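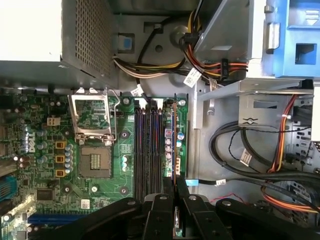

From: Ilgın Uçar
To: crew-concerns list
Subject: Re: Wrote to the office about the Orkument, now what?

Hello Defne, and hello everyone else who has been quietly reading this thread,

Defne Soylu wrote:

> I'm second cook on the Orkument (Grusari boats, the overnight run). In August
> I sent the office a letter about the muster drills. The log says we did them,
> and on at least two trips we didn't. I kept it polite and signed it with my
> own name. I got a two-line reply with a reference, 1867, and then silence.
> Last week my next contract came through and I've been moved to the laid-up
> ship at the Saraç yard, same rank but no sea pay. Nobody has said it's to do
> with the letter. The mate says I should have gone through him. Am I being
> daft, or is this what it looks like? And do I have to sign the new contract
> to keep my place?
>
> Defne

You're not being daft. I did nine years in ships' offices before I packed it in and I've seen this one from the other side of the desk, so let me ramble a bit. I'm not a lawyer, all the usual warnings, please talk to one before you sign or refuse anything. Same goes for the union if you're in it (you didn't say).

First thing, the mate. I wouldn't lose sleep over that. Look in the company handbook, the bit about raising a concern, it's usually near the back after the laundry rules. When I was at a company much like Grusari ours ran to 26 pages and the part that mattered was one paragraph on page 19, and it said "your head of department OR the designated person ashore". If yours says something like that then writing to the office was a perfectly proper thing to do. Photograph the page! Handbooks have a way of being reissued.

Second, your letter. Have you got a copy of what you sent, exactly as you sent it? And the reply with 1867 on it? If it was all done through Randosum, get it out of there now. I know people like Randosum because it's all on the phone, but your login goes when your contract goes, and I've known a bosun lose two years of messages overnight that way. Send them to your own address if the rules let you, and if you aren't sure the rules let you, write down what each one said and when, and ask your adviser about the rest. Don't go helping yourself to anything that isn't yours to have, the log book pages especially. It's so tempting and it can turn the whole argument round onto you.

Third, the dates. This is the dull bit but it's the bit I'd spend an evening on, with a pot of tea. One line for each thing that happened. Letter sent. Reply received. Any chat with the mate, even in the passageway. Contract offered. Put the time if you know it. You mentioned to me off-list that one of the drills was logged at 2133 when you were in the galley with the whole late sitting still eating, and that's exactly the sort of detail I mean. Write down who else was in there with you, and leave out what you think they thought. Only what you saw and heard yourself.

I'd also keep the two matters apart on paper. One is the drills, which is a safety thing and somebody needs to look at it whatever happens to you. The other is your move to Saraç and the lost sea pay. People muddle them into one long furious letter (I did, years ago, over something much smaller, and it was four sides long and did me no good whatever) and then the office answers the easy half.
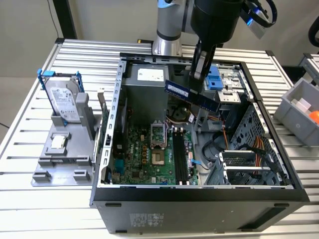

Do you have to sign the new contract straight away to keep your place?

Ask in writing for time to get advice, and ask what date they need it back by. If you do end up signing, get advice first on how to put it on record that you don't agree with the move.

The other thing about time is that there are limits on bringing a claim, and they are shorter than people expect. They also depend on where the ship is flagged and whose law your contract is under, and I really can't tell you that from here. So ring someone this week even if you feel you haven't got your papers straight. I waited six weeks once for a reply that was always "on its way" and it very nearly cost me.

As for what to say to Grusari meanwhile, I'd keep it very short. Something like:

"I wrote in August about muster drills, your reference 1867. Please let me know what has been done. I have since been offered a posting at Saraç without sea pay. Please tell me the reason for the change and who decided it."

And stop there. No adjectives! If they've got an ordinary reason, such as the Orkument going down a cook for the winter, they can say so, and you'll know where you stand.

Is anyone on here at Saraç now, or been there lately? I'd like to know if others from the same crew have been sent over, as it would make quite a difference to how this looks. Write to me directly if you don't want it on the list, and leave ship names out of the subject line please.

Defne, what does the handbook say about the person ashore? Is there a name given or only a job title?

Ilgın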